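**Latport hall kitchen gets a blue wall, and loses its lids**

The kitchen at the Stundedell community hall in Latport reopened in May with a fresh coat of paint, a cleared-out cupboard and a firm new policy on tea towels. The work took three evenings and one long argument over shelf paper, which was settled by having no shelf paper.

Most of the effort went into the cupboard under the hatch. It had been filling up since the last refit and was found to hold 111 plastic tubs and 70 lids, a ratio familiar to anyone who has ever lent a neighbour some soup. Each tub was tried against each likely lid on the long table. Those that found a partner were washed and stacked. The rest went into a box by the door marked "Help yourself", where at the time of writing most of them remain.

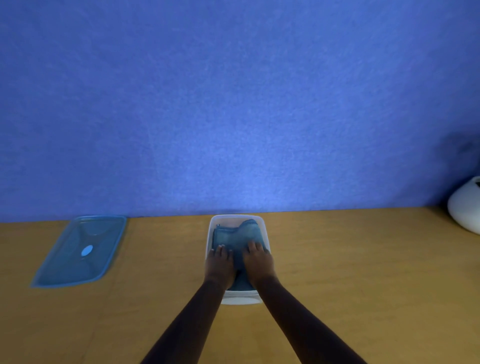 Sorting lids turns out to be slower than sorting tubs, as a lid gives very little away about where it came from. A flat oblong one in see-through blue, with a raised rim, spent a good while on the table against a wall of much the same colour, and was twice put down as missing by people standing next to it. It has been kept, on the grounds that the white tub beside it looks very like the bottom half.

The wall itself has divided opinion. The old magnolia was voted out last winter by users of the hall, who were offered a choice of sage, oatmeal and blue. Blue won, and there is a great deal of it. The lunch club has called it cheerful. The bridge club, which meets in the afternoon and has to look at it for longer, has asked whether it will fade.

Then there are the cloths. The hall owned 30 of them, in every state from respectable to mostly hole, and all had been living in one drawer with the corkscrews. Under the new rules each cloth is held up by its top corners and given a proper look before it is folded. Frayed hems go to the rag bag. Sound ones are folded in half, then in half again, and put away with the fold facing out.
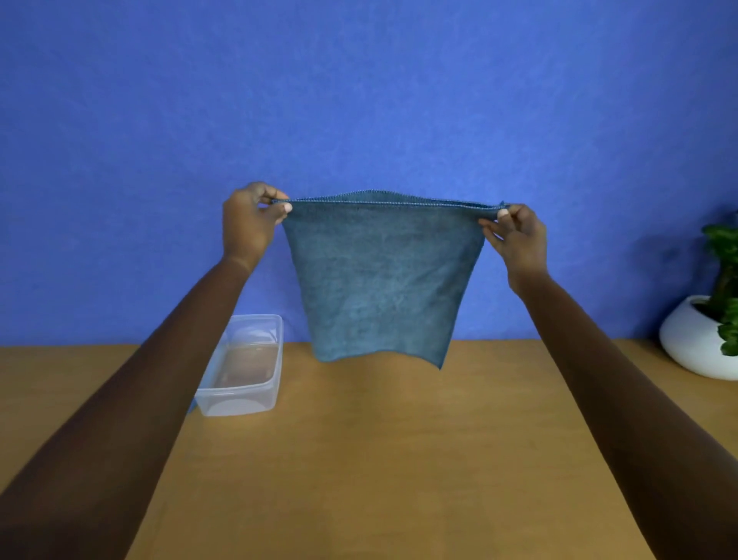 The folding was the subject of a short demonstration on the last evening, attended by more people than came to do the painting. A rival method, in thirds, was put forward by a regular from Solulholm and heard politely. It may be tried in the autumn.

Replacement cloths have been ordered from Lahtinen, the hardware shop on the corner, which also supplied the paint and would like its stepladder back.

The kitchen can be booked again from nine in the morning, at the old rate. Anyone missing a lid is asked to call in and bring the tub.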